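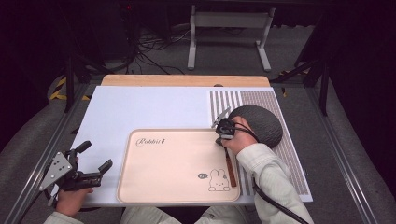 Session 4: Hand-held grippers, the lap-height table and first recordings

Course notes, Home and Shared Workshop Robotics
Saltamura workshop program
Notes revised 27/10/2025

What this session covers

By now you should have a working pair of hand-held grippers from Session 3. If one side is still sticking, bring it anyway and we will sort it out at the bench. This session is about setting up the table you will sit at, running the cables so they stay out of your way, and making your first two-handed recordings with small household objects.

Readings from last time still apply, mainly the section on jaw travel. Session 5 assumes you have at least one clean set of recordings, so don't leave the home portion until the night before.

1. The table

The course table is built from aluminum extrusion. You can use timber if that is what you have in the garage, but extrusion makes it easier to move a rail later, and you will move a rail later. The frame we use in the workshop was cut from 1130 mm lengths for the long sides. Shorter is fine if your space is tight.

Build order:

1. Lay the four lower members out on the floor and check that the diagonals match before you tighten anything.
2. Fit the uprights with corner brackets, finger tight.
3. Add the top rails. Sit in your chair and check the height against your lap with your forearms level.
4. Tighten from the bottom up, going around twice.
5. Lay a wooden board across, then the white work surface on top of it.

The board under the work surface is there for stiffness. A thin white panel on bare rails will bow when you lean on it, and you will see that in your recordings as a slow drift in the height of everything on the table. Any flat offcut will do so long as it isn't cupped. Put a straightedge across it both ways.

White is a good choice for the top but it isn't required. A matte finish matters more than the colour. Gloss panels throw the ceiling lights straight back at the camera, and a quick rub with fine sandpaper usually fixes that.

Keep the area under and behind the table as clear as you can. Stands, tripods and support poles should have their feet outside the line of your chair. If you share the room with other people, mark the edge of your area with hazard tape or a strip on the floor. The workshop rule is that anything with a leg that sticks out gets marked.

2. The grippers

Each gripper has these parts:

- the body, with the jaw mechanism inside
- two fingers
- a metal bracket or plate on the body
- one cable

People ask every term whether the plate has to be metal. It doesn't for Session 4. Printed plates flex under load, though, and once something is mounted to the plate in Session 6 that flex becomes a measurement error. If you are printing yours, make it thicker than you think you need. The extra holes in a perforated plate are handy, as you can shift the mounting point without drilling again.

Weigh each gripper before you start. Ours came in at 152 g on one side and 145 g on the other, without cable. The difference is in the brackets. A small gap like this is fine. If yours are much further apart, check whether you have used steel fasteners on one and aluminum on the other.

Check the jaws with the power off:

- Open and close fully ten times. The movement should feel the same each time.
- Close on a sheet of paper and pull. The paper should hold evenly across the width of the fingers.
- Look at the fingers side on. They should meet at the tip first or all at once, never at the base first.

If they meet at the base first, the tips will not hold anything thin. Loosen the finger screws, put a folded piece of paper between the bases, close the jaws and retighten.

3. Cables

Most of the trouble in this session comes from cables. There is one per gripper, and each has to get from your hand to the recorder without pulling on your wrist or crossing the work surface.

Run the cable back along your forearm and let it drop off near the elbow, toward the outside. Some people prefer a loose loop that hangs away from the gripper to the side. Either works. Try both with your arms at full reach before you decide. What you want to avoid is a cable that comes tight partway through a movement, as you will slow down without noticing and the recording will show it.

Notes on cable handling:

- Wear long sleeves that fit at the cuff. A hook-and-loop strap over a sleeve is more comfortable than one on skin.
- Leave a hand's width of slack at the gripper end.
- Label both ends. Left and right get swapped more often than anything else in this course.
- Coil spare length behind the table and tie it. Loose cable on carpet tangles, and chair legs find it.
- Never route a cable across your lap.

Plug in the left gripper first and confirm that the recorder shows it as left. Then plug in the right. If you do both at once and the labels are wrong, you won't know which one to fix.

4. Objects for the first recordings

Pick objects from around the house. You want a mix of stiff, soft and thin. A good starting set is a shallow tray with a raised rim, a textured mat, something knitted or padded, and a thin stick such as a skewer or a chopstick.

The tray gives you an edge to work against. Printed trays are useful because the pattern helps you put the tray back the right way around between takes. If yours has a word or a drawing on it, write down which corner it is nearest when the tray is in its start position.

The mat changes the friction on one part of the table. Lay it to one side so that part of the work surface stays bare. Check that it lies flat. A curled edge will catch a finger sooner or later.

The soft object is there for comparison. Close the jaws on it and note how far they travel before the reading levels off. Knitted covers can snag on the fingertips, so open fully before you move away.

The stick is the hardest of the lot. It is thin, it rolls, and the jaws have very little to hold. Leave it until you have done a few takes with the others.

5. Exercise A: standing a stick upright

Use the gripper in your stronger hand. The other hand stays open and parked near its own edge of the table.

1. Put the tray in its start position with the mat beside it.
2. Lay the stick across the tray so both ends rest on the rim.
3. Start recording. Hold still for a slow count of three.
4. Bring the gripper in and close on the stick near one end.
5. Lift and turn your wrist until the stick is vertical.
6. Lower it until the end touches the tray. Hold.
7. Lay it back down, open the jaws and return to your start position.
8. Stop recording.

Step 6 is where most takes go wrong. If you press down, the stick slides up through the jaws and the position you record is no longer the position of the tip. Touch the tray and stop there. If the stick tilts in the jaws, grip it a little lower next time.

Do 3 takes, then look at them before you do any more. There is no value in a long run of takes that all have the same fault.

6. Exercise B: two hands

Hold the rim of the tray with one gripper and repeat Exercise A with the other. The holding hand should grip lightly. If the tray lifts or turns, discard the take.

Swap hands and do it again. It will be slow and clumsy the first few times, and that is useful to have on record. Don't tidy it up by switching back.

7. What to write down

Keep a plain text log next to the recordings. One line per take:

- take number
- exercise and hand
- object and start position
- keep or discard
- reason, if discarded

Write the line straight after the take. Logs filled in from memory at the end of the evening have caused more rework than any hardware fault.

8. Parts and suppliers

The workshop keeps a small stock of the following at cost. Ask at the front desk.

- Dostel corner brackets and T-nuts, for the table frame
- Meijer finger blanks, uncut
- Burkix cable straps, short and long

You don't have to use any of these. If you buy brackets elsewhere, check the slot width of your extrusion first. Two people in the April group bought a full set in the wrong size and the store wouldn't take them back once the bags were open.

9. Common faults

Reading jumps when the wrist turns. Usually the connector at the gripper end. Reseat it and add slack.

One gripper is not detected. Unplug both and start again with the left. Try the other cable before you open the body.

Jaws close but the reading stays at zero. The magnet has come loose from the jaw arm. Glue it back with the marked face out and leave it overnight.

Table rocks. Loosen the uprights, push down on the top with both hands, and retighten. On carpet, put a flat pad under each foot.

Objects creep across the work surface. The top is not level. Shim under the feet and leave the board alone.

10. Before Session 5

- Finish Exercises A and B and keep the log.
- Bring both grippers, both cables and your set of objects.
- Bring the frame measurements. You can leave the table at home.
- Read the notes on camera height. We will be mounting cameras for the full session and there won't be time to go over the background.

The workshop is open the evening before class for anyone who needs the drill press or a second pair of hands with the frame. Sign in at the desk and put the clamps back on the rack when you are done.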